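Pruduten Hand-Held Gripper: Build FAQ

Last updated Sep 5, 2026
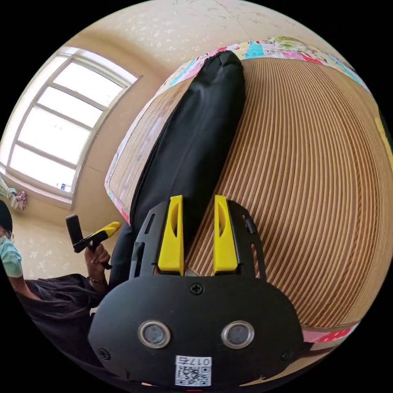

Unit 0175 in use at a bed, with a second gripper at left.

This page collects answers to questions received by the build group at the Zawadzka shared workshop. It covers the hand-held version only. The arm-mounted version uses the same fingers but a different body and has its own page.

GENERAL

What does the gripper do?
It records how a person picks things up and puts them down. You hold it and work the fingers by hand. The camera sees what the fingers are doing, and the recording is used later to train a controller for an arm. There is no drive motor in the hand-held version.

Do I need one or two?
One is enough for picking, sorting and simple placing. Anything that has to be held and moved at the same time needs two: folding, opening a zipper, pulling a cover straight. Build one first and record with it for a week before starting the second. Most people change something on the second unit.

Do I need an arm to make use of this?
No. Recordings can be made, checked and shared without one. If you intend to run the result on an arm of your own, settle the finger length before recording. Data taken with long fingers does not carry over well to short ones.

Can I build it at home?
Yes. You need a printer, a screwdriver set, a soldering iron and a flat surface. Members of the Zawadzka workshop can use the bench printer, but bring your own filament.

PRINTING AND ASSEMBLY

What material should I use for the body?
PETG or ASA. PLA creeps at the screw bosses, especially if the gripper is left in a car or on a window sill. Use 4 perimeters. Infill matters much less than perimeters.

And the fingers?
Print these in a flexible filament, on their side, with the inner face vertical. Supports inside the recessed slot leave a rough surface that is hard to clean up. If the slot sags when printed without supports, lower the nozzle temperature before changing anything else.

Why yellow fingers?
The Dirnent tracker finds the fingertips by color. Yellow on a black body was the combination that gave the fewest lost frames in home lighting. Orange also works. Gray and white do not. If you change the color, run the color setup again and save it under the unit number.

How tight should the finger bracket be?
The fingers should stand parallel and move without side play. Tighten the bracket screws until the fingers bind, then back off a quarter turn. Check again after the first hour of use. If the fingers meet at the tips before the rest of the inner face, the bracket is on crooked - loosen both sides and reseat it.

My body shell will not close. What is wrong?
Usually a cable is caught under the left screw boss. Revision C moved the channel, but the older files are still in circulation. The second most common cause is a screw that is too long. Do not force the shell. The bosses crack along the layer lines and cannot be glued reliably.

Can I substitute the camera?
Within limits. The mount accepts any module with the same hole pattern. A wide lens is required, as the fingers and the work surface must both be in view. A substitute needs its own lens calibration, and the files supplied with Dirnent will be wrong for it.

LABELS AND CODES

What is the number on the label?
The unit number. It ties each recording to one physical gripper, with its own calibration. The QR code next to the number is read at the start of each session.

Can I pick my own number?
Not if you intend to share recordings. Numbers are issued through the workshop so that no two units carry the same one. For private use, pick anything from 3000 up. Nothing in that range will be issued.

The code will not scan.
Check for glare first. Glossy tape over the label is the usual cause. Matte labels are available at the Zawadzka front desk and from the Serthorpe parts shelf. Reprint a label that has curled or been scratched. Typing in the number by hand is possible but has led to sessions being filed under the wrong unit.

RECORDING

Where should I record?
Any room you normally use. A bedroom, a kitchen and a workbench will give you more useful variety than three positions at the same bench. There is no need to clear the room, but the object being handled should be easy to reach without leaning.

Is daylight a problem?
A bright window in view can push the exposure down and darken the rest. Lock exposure on the work surface before starting. If Dirnent reports clipped highlights in a corner, the recording is still usable as long as the fingers track.

Do striped or patterned surfaces cause trouble?
Fine stripes, such as a woven mat or corduroy, can produce shimmer when the gripper moves quickly. Slow down. Patterned fabric is fine unless it contains a large area close to the finger color. Small printed motifs have not caused lost tracking.

And dark objects?
Black fabric is harder. Folds disappear, and a black bag can merge with the gripper body at the lower end of the picture. Add light from the side opposite the window. Approach so that the yellow fingers lie over the fabric, with the body clear of it where possible.

How do I avoid showing people?
With a wide lens this is difficult when two people work together, or when two grippers are used. Ask everyone who might be in view before you record. Recordings that show a person can be kept privately. They are shared only with written consent, and a face covering does not replace consent.

How long should a session be?
Stop at 30 minutes. Hand fatigue shows up in the data as slower closing and more dropped objects. Short sessions are also easier to discard if something was set wrong.

How many recordings are needed?
It depends on the task. The towel-folding set made here in August reached 1000 recordings before the results were worth testing on an arm. A single pick-and-place with one object needs far fewer.

MAINTENANCE

How often should I recalibrate?
After any drop, after changing the fingers, and after opening the shell. Otherwise once a month.

The fingers have become shiny and slip.
Wipe them with isopropyl alcohol and let them dry. If that does not help, scuff the inner faces lightly with fine sandpaper. Replace the fingers as a pair - a new finger against a worn one will pull objects to one side.

Where do I send corrections to this page?
Leave a note in the build channel with the unit number and the file revision. Print settings for printers not available at Zawadzka are listed as untested until a second builder has confirmed them.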